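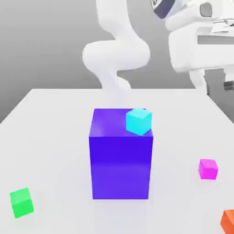 Cube stacking task in the Flivow simulator, cyan one up on the tall block

From: Skultau lab list
Date: May 31, 2024
Subject: Re: Flivow trial – worth paying for?

> Has anyone on the list run the Flivow sim package for more than a day or two? Our trial key came with the tabletop scenes and I can't tell from the Villca sales page what you get once the trial is over. Mostly want to know 1) is the block task any good for training or is it just a demo, 2) how bad is the install, 3) do they answer support mail. We have money until October and then we don't.

Quick answers, between meetings.

1) Block task is good. Better than the drawer one. Big blue-violet block in the middle, small colored cubes, white table, plain gray background so nothing much to trip up a vision model – which is also my complaint. Policy looks great in there and then falls over on our real bench with the window behind it. There is a lighting randomizer but it's off by default and the docs put it under "Extras", took me ages to find.

Contact is decent. I get cubes sitting on top with a corner past the edge and they stay put most of the time. Now and then one jitters itself off. Ran 181 episodes over the weekend, 162 finished clean, the rest were mostly jitter plus a couple of crashes I didn't look into.

Cube start positions – check your spawn limits. Default range is too wide for the default camera and you get cubes half out of view at the corners. Fine if you want that. We didn't.

2) Install was ok on the new machine, awful on the old one. Needs the Grastar driver pack first, and the installer doesnt tell you, it just quits. After that up to 6 scenes in parallel before it starts to crawl. Turn off the soft reflections if you need more.

3) Support: wrote three times, got two replies, one useful. The useful one came with a patched config, can forward it.

What you lose after the trial is the scene editor and the export to video. The scenes themselves keep running but you cant change them. For us the editor is the whole point so we paid for the one-seat license. If you only need the stock tasks I'd hold off and ask Villca for a longer key, they gave us 3 extra weeks no questions.

Config file to follow tonight if I rember.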